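Courses > Engineering > Student Projects > Reports
Courses Projects Labs People Contact
We use cookies to remember your settings. Accept / Manage

Can a machine tidy up after us yet?
Second-year project report, Studedmont

When we picked our topic in September, all of us had the same picture in our heads: a machine that clears the table while you sit on the sofa. By the end of the project we had a much smaller picture, and I think a far more interesting one! This report covers what we tried, what we read about, and where we think chores by machine have got to.

1. What counts as a chore

We started by asking people at home and in two shops in Wiltska which jobs they would hand over first. We got 51 answers. Nearly everyone said washing up or folding clothes. The shop staff were different. They wanted help with putting things back: the pens tried out and left on the counter, the gloves on the wrong hook, the tin somebody changed their mind about by the till.

That surprised us, and it decided the project. Putting things back sounds dull, but it has everything in it. You have to spot the object, decide where it belongs, get hold of it without knocking its neighbour, and let go at the right moment. A four-year-old can do it (when they feel like it). So could a pair of arms do it on a tabletop?

2. How we went about it

We chose stationery because it is cheap, it doesn't break, and it is awkward in a useful way. A pen is thin, it rolls, and two pens side by side leave hardly any room for fingers. Our control program, which we named Xolalpa, learns from examples. One of us guides the arms through the job by hand, the movements are saved, and the program is trained on the lot. We saved 1,000 runs in the first half of the project and had roughly 2,000 by the end. Most were done in the evenings, when the lab was quiet and you could put music on.

We scored each attempt as done, half done or failed. Half done meant the pen was lifted but put down in the wrong spot. We argued about this category a lot and would split it up next time.

3. What went well, what didn't

Single pens on an open table went really well, and watching the first clean pick was the best moment of the year – there was shouting. Fat barrels were easier than thin ones. The trouble began with rows.
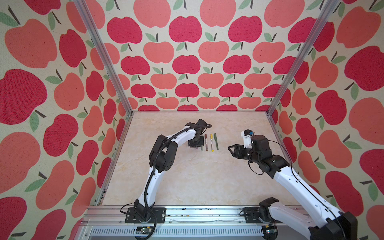 With a row, the order matters. Taking the outside pens first leaves more space for the ones in the middle, and the program picked this up from our examples without being told. What it never learned was what to do after a mistake. If a pen rolled, the arm would often close on the place where the pen had been, and then carry nothing at all, very carefully, to the pot.

Using both arms helped less than we hoped. One arm can steady while the other lifts, but they also get in each other's way, and we had to slow everything down.

4. So, can they?

For one job, on one table, with things it has met before: yes, mostly. For a real shop counter in Wiltska, no. We took our results to the student day at Lurness, and a shopkeeper there asked if it could sort keys. We hadn't tried keys. We have now ordered a bag of them, and the next group is welcome to our saved runs and our notes on gripping thin pens.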